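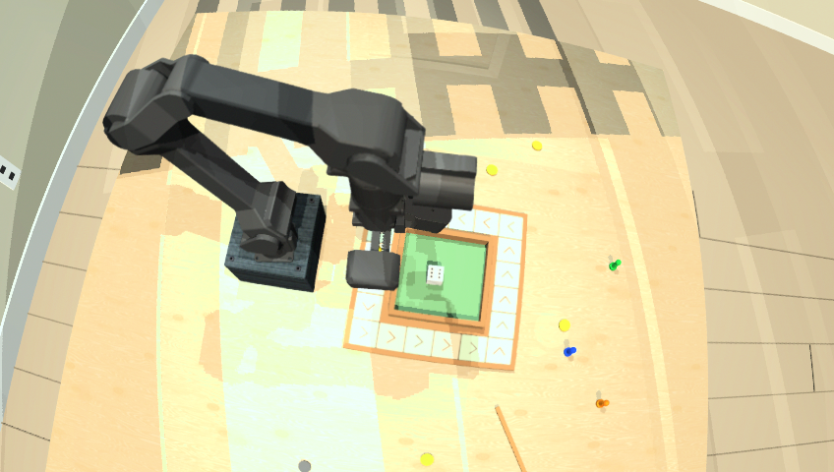

Fig 1. Simulated arm over the board game, gripper down on the left side, die in the green tray.

# Hirngate: what to buy and when

Tia Bunting and Jordan Hartley
Derkham College, second year project
March 29, 2021

## Where we are

Hirngate is a tabletop arm that can play a simple race game against a person. Move a pawn, pick up the die, drop it back in the tray, wait its turn. This report covers the buying plan only. The control code is in Jordan's report and the game rules are in the appendix to that one, not this one.

We don't own an arm yet. Everything so far has been done in simulation, which costs us nothing but evenings. The department has given us £2,763 and it has to cover the lot, including delivery. No top-up. Money not spent by the end of the summer term goes back.

So the main question was what the simulation could tell us before we ordered anything. Quite a lot about sizes. Less about anything to do with grip.

## What the job needs

Written down in January, changed a bit since:

- arm has to reach every square on the board and also pieces lying on the table beside it
- gripper has to get hold of a pawn on its side as well as standing up
- fingers must fit inside the tray walls to reach the die
- base fixed to the table, no wobble
- has to stop when someone presses a button. Not negotiable, lab rule

Payload hardly matters. Pawns and a die weigh next to nothing. We wasted most of a week comparing arms on how much they can lift and then realised any of them would do. Reach and repeatability are what we're paying for.

## Arm

Three options looked at.

**Option A, Veradetti kit arm.** Comes in parts, you build it. Cheapest with the reach we need. Controller included. £1,824 with the education price, so two thirds of the whole budget gone on one line. Lead time 9 weeks, and they wouldn't promise better when Jordan rang.

**Option B, Veradetti ready-built.** Same arm, assembled and calibrated at their end. Over budget on its own. Dropped.

**Option C, second-hand.** Derkham has bought used kit before and it went fine, but we couldn't find one with paperwork, and the lab won't let us plug in anything without paperwork. Dropped too, a bit sadly, the prices were lovely.

Going with A. The build time worries me more than the price. Jordan thinks a weekend. I've put two weeks in the plan.

## Gripper

The Veradetti kit comes with no gripper so it's a seperate order. We want a plain two-finger parallel one. Suction was suggested in the January review – no good on a pawn with a round head, and we'd need a pump, tubing, a valve, all more money.

Bellamy do a parallel gripper for £389 with an 80 mm opening. More than we need. The smaller one is hardly cheaper and the bolt pattern doesn't match the Veradetti wrist, so then there's an adapter to pay for and it comes out the same.

The problem is finger size. A fat finger near the board blocks the squares next to it, and with pawns on neighbouring squares it will knock one over. We'd like to make our own finger tips, narrower, and screw them to the Bellamy ones. Workshop will print them free if the drawing is in before Easter. Drawing is not done yet. (Mine. I know.)

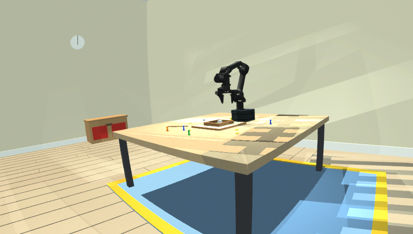
Table space was the other thing we had to settle before ordering, as the arm base gets bolted down and the department doesn't want more than one set of holes. The base goes towards the back and the game goes in front and off to one side, so the arm bends forward and down to it. That leaves the player's side open. We tried it with the base closer in and the elbow ended up too folded for my liking, hard to get the gripper pointing straight down near the base.

We measured the lab bench for this and it will do. It's deeper than it needs to be, narrow enough that the player can reach across. No new table then, which takes a line off the budget. There was a table on the first version of the list and it was silly money.

## The budget

| Item | Supplier | Cost |
|---|---|---|
| Arm kit and controller | Veradetti | £1,824 |
| Parallel gripper | Bellamy | £389 |
| Power supply and stop button | Bellamy | £214 |
| Base plate, bolts, rubber mat | local | £80 |
| Spare belts and cables | Veradetti | £66 |
| Delivery, both orders | | £45 |
| Held back | | £145 |
| **Total** | | **£2,763** |

Notes on the table:

Spares. Jordan wanted to cut these. I want them kept. If a belt goes in the last fortnight and there's another long wait for parts then there is no demo.

Power supply. Veradetti sell one too but theirs has no stop circuit so you end up buying that anyway.

Camera isn't on the list. We're borrowing one from the department's loan cupboard, booked for the whole term. If it gets recalled the held back money goes on a cheap webcam.

Game pieces aren't on the list either. Jordan's family has a set at home. If the pawns are too slippery we'll wrap them in tape.

## Order of buying

1. Arm kit first, straight away once signed off. Everything waits on it.
2. Power supply and stop button same week, so the electrical check can happen while we wait for the arm.
3. Gripper. Bellamy have these in stock, so it can wait until the finger tip drawing is finished and we know the screw holes line up.
4. Base plate last. Cut to fit the real base and not the one in the datasheet, the two didn't agree in the drawings we were sent.

I had the gripper first in an earlier draft. Moved it down. No point having it sat in a drawer with the warranty running.

## What simulation couldn't settle

Grip. In the simulation we picked the friction value, so of course it holds. A real plastic pawn on its side could just squirt out. We've no numbers for this and I'd rather say so than make one up.

Lighting. The simulated room has sunlight coming across the table and the patches gave the colour detection trouble, mostly with yellow pieces on pale wood. The lab has blinds. We should be able to control it but it needs trying, and if it's bad a plain dark cloth under the game is the cheap fix.

Reading the die. Works from overhead when the gripper isn't in the way. It's sometimes in the way. Plan is to lift the arm clear before reading, costs a second or two per turn, no money.

Cable run. Not modelled at all. Somebody in the lab pointed out that a cable from the gripper has to go somewhere and will drag across the board if we let it. Clips along the upper link probably. Pence.

## Risks

- **Late arm.** Nine weeks from order takes us close to the end of term. If it slips more than a fortnight, the demo is simulation only and the build moves to autumn. The supervisor has agreed to that in principal, nothing in writing yet.
- **Price change.** The Veradetti quote runs out at the end of next month. Sign-off has to come before then or the education price has to be asked for again.
- **Gripper doesn't fit the wrist.** Checked against both datasheets, fine on paper. Bellamy take returns if it's unused.
- **Build goes wrong.** Spares cover belts and cables, not a motor. A motor would eat everything held back.

## What we'd do different

Should have asked for quotes in January when the money was confirmed. We spent that time on the payload comparison and on making the simulated room look nice. The education discount form also took far longer than expected, it has to be signed by someone in finance and then someone else in finance.

I'd also have fixed the layout before picking the arm. We chose on reach from the base to the far corner of the board, then moved the base, then had to check it all again. It still worked, by luck really.

## Still to do

- finger tip drawing (Tia)
- chase written quote for delivery (Jordan)
- electrical check form for the stop button (Jordan)
- get the bench booking in writing
- supervisor sign-off on the arm order, needed this week if at all possible

Quotes and datasheets are in the shared folder under Hirngate / buying. The older spreadsheet with the table on it is wrong, please don't use that one.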